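Progress report: the Cavis winter clothing library
20th June
Posted by the project coordinator

Hello again to everyone at the Verhoeven fund! I promised I'd write this one the way I talk, so get yourself a coffee and settle in.

The big news is that the clothing library is open, and people are using it. We've lent out 582 items since we started in December, mostly coats and sweaters, with a good showing from kids' snow pants (which go out the door faster than I can hang them up). You may remember we planned for families to borrow for one season and bring things back in spring. Well, spring came and so did the bags! Nearly all the coats are home again. Gloves are another matter, and I've stopped expecting to see a matching pair.

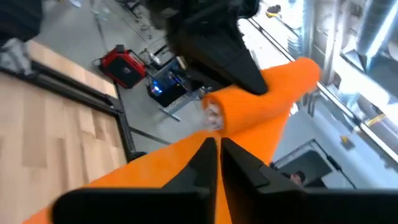
The move from the church hall to the old Illerik shoe store went better than I feared. The rent is a bit higher than what I put in the application, but heat is included, and we have a real front window now, so people walk in who never knew about us. We did lose two weeks to a leak over the back room. The landlord fixed it and nothing got ruined, though the carpet had to go and I can't say I miss it.

Let me be straight with you about the repair evenings. I wrote in the application that we'd run one every week, and we managed 19 in all, which is short of the plan. January was the trouble. The roads were awful, and I called off four in a row. The ones we did hold were lovely and loud, with people learning to darn elbows and replace zippers, and one teenager who came in to fix a hood and stayed until closing. I'd like to go to every other week next season and make them longer. The cost comes out the same and I think more people would make it.

Washing is still our biggest expense. The laundromat gives us a fair price, but wool has to be done by hand or it comes back fit for a doll, and that takes up a lot of table space while it dries. I've priced a drying rack from Stunalik that folds against the wall, and there's enough left in the equipment line to cover it if you're happy for me to go ahead. Just let me know!
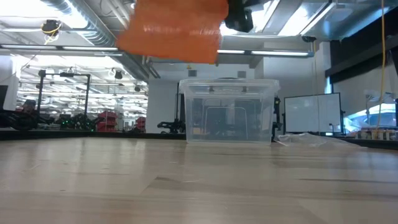

Something soft and orange above a clear bin.

Storage is what I'm working on over the summer. Everything woolly gets checked for moths, bagged and put away by size, and anything too worn to lend goes in the repair pile for fall. I'd also like to change the tags. The paper ones fall off in the wash and then I'm standing there guessing whether something is a youth large or an adult small, and I guess wrong plenty.

On the money side, we've spent a little less than planned on supplies and a little more on rent, and the two come close to evening out. The full sheet is going to you separately with the receipts. The one thing I still owe you is the borrower survey. The forms are all in, but I haven't typed them up yet, and you'll have them before the next payment is due.

If any of you are passing through, come by and see the window. I've put the red coats in it, even in this heat.

4 comments | 19 shares

Contact the Cavis Clothing Library | © Cavis Clothing Library | Back to top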